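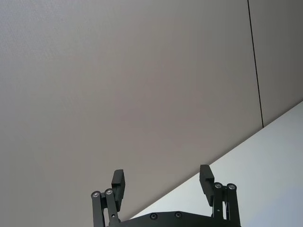
WENECK BUILDING REOPENS AFTER SUMMER WORK

The Weneck building is open again on all floors. The work began in July and took five weeks, two fewer than planned. Zikarex handled the insulation and the wiring, and Fitosetti did the painting. Tenants on the upper floor can move their things back from storage at any time during office hours.

The main job was the roof. The old insulation had settled and left cold spots along the north side, which several tenants reported last winter. A total of 2,790 square feet was replaced. Heating bills for the shared areas will be posted by the mailboxes each month so everyone can compare.
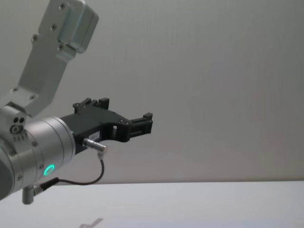
Silver arm against a plain, bright background.

Parking is back to normal, except for the 12 spaces next to the Symonenko warehouse. Those stay closed until the new drain is in. Please use the rear lot and leave the loading door clear - delivery trucks still need the full width to turn.

Key cards issued before the work no longer open the side entrance. Bring your old card to the front desk and you will get a new one the same day. There is no charge for the first card.

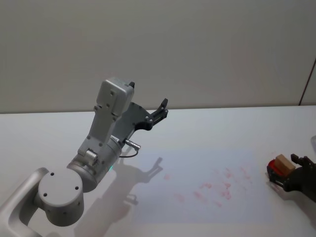

A small wooden block at the white table.

The bike room code has changed too. Ask at the desk, as it will not be sent by email. The next newsletter will have the fall cleaning schedule and the new recycling pickup days.

August 2025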